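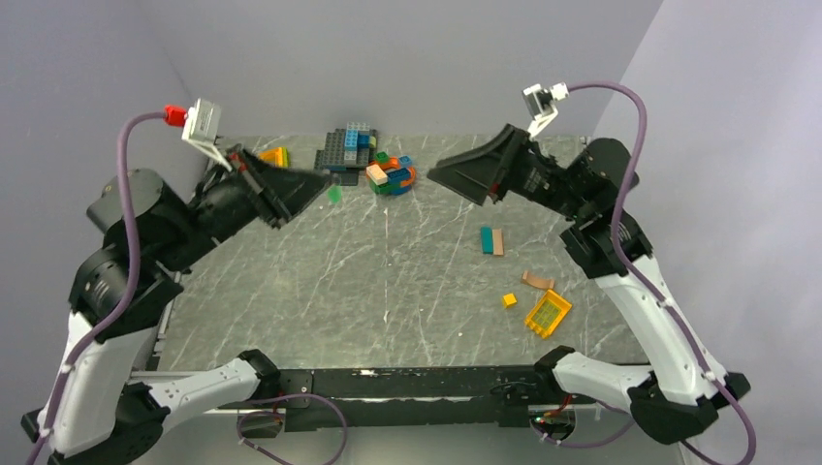 Figure 1. Two-arm cell with brick task, wrist cameras and cable runs on both arms.

Week 5: Fault Case, Dropped Wrist Camera

Read this before the lab on Wednesday. Bring your own copy, marked up.

The case comes from the Bunville teaching lab. Fanni Dudás was running a brick assembly program on a two-arm cell like the one in Figure 1. The program had run 70 cycles without trouble. On the next one the left arm carried a brick well wide of the stack, closed on nothing on its way back, and then pushed its fingers into the base plate. The plate slid until it hit the back wall. Fanni pressed the stop. No one was hurt. One finger was bent and had to be replaced.

What the log showed

The left wrist camera stopped sending new pictures 820 milliseconds before the arm left its planned path. The controller did not report an error. The driver kept handing over the last good picture, and the program treated it as new. From that point on the arm was correcting its position against an old view of the table.

The camera came back by itself, then dropped out again 3 times while Fanni was moving the arm by hand. Each dropout came with the wrist turned close to its outer limit.

Cause

Look at the left arm in Figure 1. The purple cable leaves the red connector on the camera and runs down the outside of the arm under small white clips. On the Bunville cell the first clip had been put back too close to the wrist after a repair. With the wrist straight there was enough slack. With the wrist turned out there was almost none, and the cable pulled sideways on the connector.

So there are two faults, and you should keep them apart in your write-up:

1. Mechanical. Not enough slack between the connector and the first clip.
2. Software. No check on the age of the picture before it was used.

Fixing the clip alone would have cleared the symptom. Uthai Noiphan's repair note closed the job at that point. Forough Zarei reopened it after reading the log, and the second fault was found that afternoon.

What was changed

The clip was moved down the forearm. Every picture now carries a time stamp, and the controller holds both arms if the stamp is too old. Both arms stop even when only one camera is lost. The grippers work facing each other over the same area, and one arm holding still while the other keeps moving can be worse than the original fault.

Checking a cable run

Power off the arms before you touch a clip. With the arms in hand-guide mode afterward, turn each wrist slowly to both limits and watch the connector, not the gripper. If the connector leans, stop and add slack. Then check the loops at the base. A loop that hangs low can catch on the front rail or on anything mounted near it.

For your write-up

Draw the timeline from the last good picture to the stop. Mark where a time stamp check would have caught the fault. Say what the operator could have noticed, and when. One page, due at the start of lab. Late work goes to Ustyna Karpenko.

Robot Cell Safety, course handouts | Questions: Amirhossein Salehi, Wultlow lab office | Back to top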